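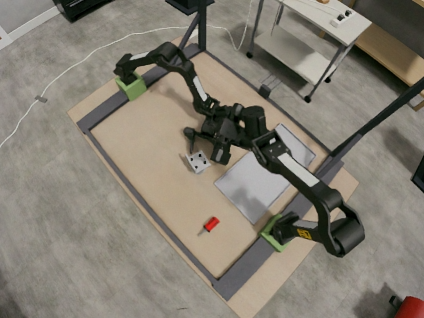
Home Tips > Pillows & Throws

Wash a new cotton throw by itself the first time, in cold water, and skip the softener. Dark colors can bleed for two or three washes. Hondar throws have a loose fringe, so tie it in bunches with string first or it will knot.

Pillow covers should be zipped shut and turned inside out. Dry on low, take them out a little damp and pull the corners square by hand. A feather insert needs about 5 minutes of airing by an open window before it goes back in.

Store spares in a cotton bag, never plastic.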